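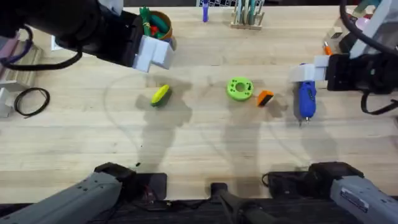 Photo: Silo project, Room 304, Flornau

651 shares | 2 comments

Silo: Trying to Keep One Shared Table Usable
Term project report, Jovero Design Foundations, 2026-10-30

So my project was a table. When I told my family that, they went quiet on the phone, but I still think it was a good choice! The big light wood table in Room 304 is the one everybody in our course wants, because the light is good and it's long enough to spread out on. It's also the one where you spend the first part of your work time pushing other people's stuff out of the way. I wanted to see if I could fix that without buying anything and without becoming the person who leaves angry notes. I called the whole thing Silo, after the idea that everything loose should drop into one place.

How it worked before

There was no system, really. People left things where they stopped working. A green ring would sit in the middle of the table for days with a little orange block next to it, and each person who came in would slide them over a bit to make space, and then the next person would slide them back. I did it too. I must have moved that ring a hundred times before I ever asked who it belonged to (still no idea).

I started by just hanging out in the room with a notebook and writing down what people did when they sat down and when they left. I didn't write down names, only things like "pushed everything left" or "took the pen, looked for paper, gave up." It was way more interesting than I expected. Almost everyone tidied, that's what surprised me. They just tidied toward the nearest edge, and the nearest edge for you is the middle of someone else's workspace.

First try: a tray

My first idea was a tray. I took a flat one from the Kerekes storeroom, put it at the end of the table and wrote LOOSE THINGS on it with tape. For a couple of days it was great. Then somebody set a laptop on it, then a jacket landed on the laptop, and after that the tray was furniture. A flat tray looks like more table, so people treat it like more table. I put it back in the storeroom and felt kind of dumb about it.

Second try: the cup

The next idea came from something already sitting there, a round brown container with a blue circle on the side that long skinny stuff gets stuck into. It had been there since before my class started. People put things back in it all the time, and there was no sign telling them to. I think it's because it stands up. You can't work on top of it, so it stays what it is.

I made three changes around it and left the rest of the table alone:

The cup stays toward the back. Nobody gets to "borrow" it to their own end.

Pens go in it when you get up. They don't get left beside it, which is what I kept doing with mine.

Anything small that doesn't fit in the cup goes next to it, so there's one spot to look before you ask the whole room.

The glue gun was its own problem. It's blue, so it's easy to find, but it doesn't want to stand in a cup and it doesn't sit nicely on its side either. I tried giving it a taped outline, like tools get on a pegboard, and people ignored the outline completely. In the end I let it live on the right side of the cup, lying down, and just asked everyone to unplug it. That one isn't solved, and I'm listing it under future work.
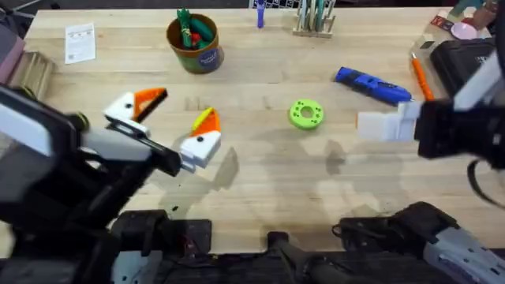 Put the instructions where the hands go, Erzsébet Jakab told me at my midpoint review, because a rule at the back of a table gets read once and then it turns into wallpaper. I had been so proud of my rule sheet! But I watched for another week and she was right. I never caught anyone reading it a second time. What people did copy was each other. If the last person had put the pen away, the next one usually did too. If the pen was out, it stayed out, and then it had company.

So I changed my own job. I stopped making signs and started resetting the table first thing every morning in October, just the cup, the loose bits beside it, and a clear patch in front. It takes less time than getting coffee. By the end of the month I would sometimes come in and find it already done, and I was weirdly emotional about that.

What went okay and what didn't

The clear patch worked. People sit down and begin, and I don't see the big sweeping arm move nearly as much. The cup worked too, though it fills up, and when it's packed you have to pull out half of it to reach one thing. A second cup might help or it might just be two full cups.

The small odd objects are still a mess. The ring, the orange block, a yellow and green lump of a thing that I've heard called a sponge and a vegetable by different people, they all drift back toward the middle. I think things need an owner or a purpose before anyone will put them away, and these don't have either as far as I could find out. My advisor suggested I throw them out. I couldn't do it, sorry.

If I did this again I'd talk to the evening people earlier. All my notebook pages are from mornings and early afternoons, so I've got a pretty lopsided idea of how the table gets used. I'd also skip the tray.

I'm leaving the tape labels in the Kerekes storeroom in the box with the rulers, in case someone wants to pick Silo up next term.

2 comments

nightshift_flornau
evening person here. we do use the cup! the glue gun goes on the windowsill after dinner because the outlet is better over there, maybe just make that the official spot?

Erzsébet Jakab
I'd still like to see the notebook pages in an appendix. And please keep the part about the tray, I've made that same tray.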